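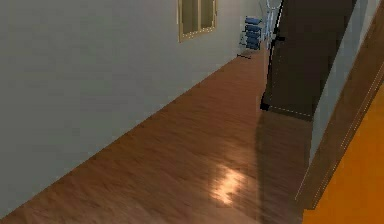
3. Results

We measured sound in the Gevwood dormitory over 2 weeks in May. The logger sat in the upstairs corridor and saved one reading every five minutes, which gave us 3,857 readings after the bad ones were taken out. Of those, 191 were over the quiet-hours limit of 50 dB.

Most of the loud readings came between 10 p.m. and midnight. Sunday was the quietest night in both weeks. Doors closing made short peaks that our five-minute interval probably missed.

4. Problems

The first logger, a Kombo, lost its clock when the battery ran down, so we threw out that data and started over. Tatu Biwott rewrote the script that sorts readings by hour.

5. Next steps

Repeat the test with rugs on the floor and compare the same hours. We would also save readings once a minute.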